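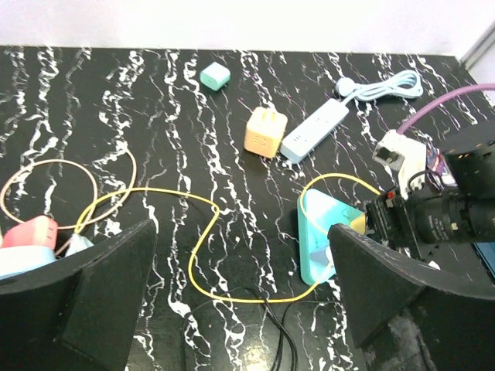 Trucos para tener a raya los cables (y mi opinión del Ploro después de un mes)

Vuelvo con el tema de los cables, que en septiembre me escribisteis un montón. Ya sabéis que en casa somos de acumular cargadores: el del móvil viejo, el de la tablet, ladrones que compré de colores pensando que así los distinguiría... y luego todo acaba en la misma maraña.

Lo nuevo es que llevo un mes con el Ploro, el servicio de brazo robótico para ordenar cosas pequeñas que alquila Ganderora. Te montan el brazo en la mesa, le enseñas dónde va cada cosa y él va cogiendo y dejando en bandejas. Son 318 euros al mes con la instalación incluida, y si te lo quedas medio año baja a 300. Barato no es, os lo digo ya.

Vino a montarlo Jurgita Lepik, un encanto, que me dejó unos cuantos consejos que sirven igual aunque recojáis a mano:

Vaciad el cajón entero encima de la mesa y extended los cables antes de empezar. Si hay dos cruzados, la pinza tira de uno y se lleva el otro detrás (a mí con las manos me pasa lo mismo, vaya).

Las bandejas, mejor con bordes altos. Yo empecé con un plato llano y los adaptadores se me iban rodando al suelo.

Los cables largos, en lazadas alargadas y con una tira de velcro en el centro. Nada de enrollarlos apretados alrededor del cargador, que se pelan justo por donde salen.

Las regletas van aparte, tumbadas y con su cable recogido al lado. Y siempre desenchufadas, por favor.

Una pegatina en cada adaptador con el nombre del aparato. Gasté 6 euros en un rollo de etiquetas y es lo mejor que he comprado este año.

¿Y qué tal lo hace el Ploro? Con las piezas cuadradas, cargadores y adaptadores, de maravilla: los agarra y los deja en su sitio sin drama. Con los cables finos ya es otra historia. Hay ratos en que los pilla a la primera y otros en que se tira un buen rato persiguiendo una punta, y yo allí mirándolo con el café, sufriendo. Los que tienen más cuerpo los lleva bastante mejor.

También os aviso de que ocupa. Necesita la mesa casi para él solo, y yo acabé cediéndole la grande y planchando en la cocina. El ruido no molesta nada, mi hijo hace los deberes al lado.

Miyuki Ikeda me preguntaba por correo si compensa para una casa normal. Para un cajón de cables, no, Miyuki, guárdate el dinero y compra velcro. Si tienes un taller o reparas aparatos, como Vangelis, que recibe cajas llenas de cargadores sueltos, pues ahí sí me lo pensaría, ¡y mucho! Yo me lo quedo otro mes, que todavía me falta el armario de las herramientas, y os cuento cómo se porta con los tornillos.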